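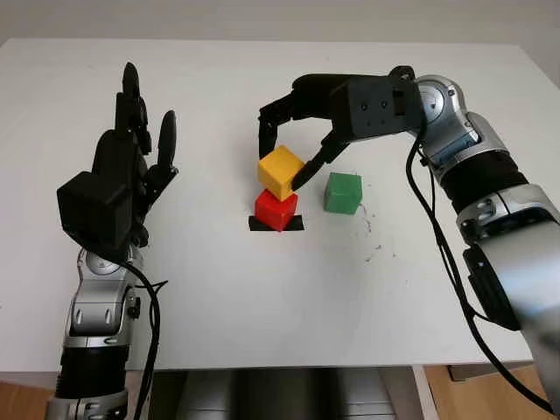 1/ Two arms, three cubes, one Saturday in our shared workshop. I came in doubting this build and I'm still doubting it. Yellow on red is the whole job, and a toddler does it with a mouth full of crackers.

2/ Natsumi Murakami says the hands are the clever part. Maybe. We've spent 3000 on this so far and my sock drawer is still a mess. 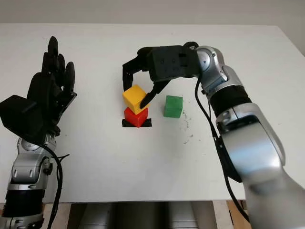 Yellow on red, a bit crooked.

3/ My gripe is the fingers. So many little screws – and every one is a thing I'll be tightening at 8 at night.

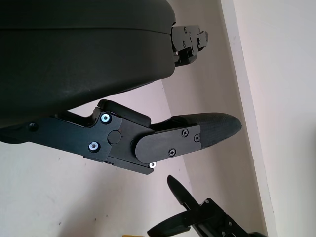 Jovita Zavala wants to add a fourth arm joint next. I'd like 18 clean stacks in a row first, same table, same cubes. Then we can talk.
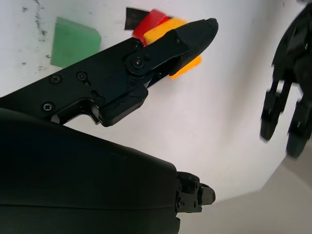
4/ Back in two weeks. If the green one gets a turn by then I'll buy the pizza.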